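Rurkitz Hand-Held Gripper Kit: my review after a few months at the kitchen table
Posted 2021-02-23 by Santino Painemal

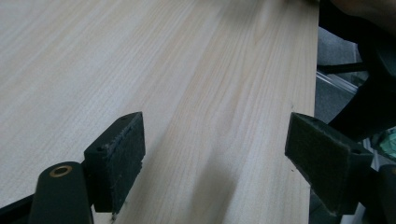
What you get and what it costs

I paid $1314 for the full Rurkitz set, which covers the gripper, the camera mount, the recording software and a spare set of pads. That's a lot of money for something you squeeze by hand all afternoon! But I'd been pricing out a Hokavik and that would have meant a second credit card, so here we are.

The fingers are dark, chunky blocks with screw holes in them, and the gripping pads sit on the inner faces. I love how grabby those pads are. Mugs, socks, a TV remote, a slippery bag of rice – it held on to all of them the first day. They do collect fuzz like crazy, though, and the left one on mine has worn spots along its top rim while the right one still looks pretty fresh. I'm guessing that's down to how I hold it (I lean left on everything, ask anyone who's seen my shoes).

Using it

Setup took me 20 minutes, most of it spent hunting for the right hex key. The brass insert on the mounting arm is a nice touch, because my old Quezada had threads cut right into the plastic and they stripped by June.

Weight is fine for the first hour. After that my wrist starts to complain and I take a break. The trigger is smooth but a little stiff when it's cold in the house. I've been recording table clearing and laundry folding, mostly, and out of a long session I usually toss two takes, sometimes none.

The software is the weak part. It crashed twice during exports and the manual covers that in one sentence. Support at Fletine, the shop I ordered from, answered the same day and sent me a newer build, so points for them.

Would I buy it again?

Yep, with a second pack of pads in the cart. I'd still like a softer handle and a longer cable. Four stars out of five.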